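Basteck camera and controller trial – frequently asked questions

What is being compared?
Two forward cameras, each run with the Gillies controller and then with the Brelum controller. All other settings remain the same.

Which footage is used?
Daylight street footage. The set holds 3,000 stills, of which 128 are marked by hand.
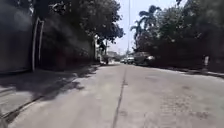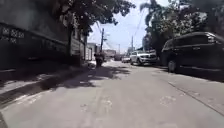
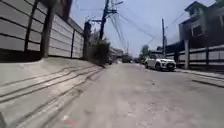 Street stills in daylight. The first is noticeably blurred.

Are blurred stills removed?
No. They are scored separately – 193 have been set aside so far – and both controllers receive them.

How is a controller scored?
On whether it finds the edges of the road and any vehicles. Deep shade and pale concrete are scored as separate conditions.

May other departments borrow the equipment?
Requests should be sent to the Bamberg office, Room 401, by 24th October.

Will the results be published?
A summary will be placed on this page.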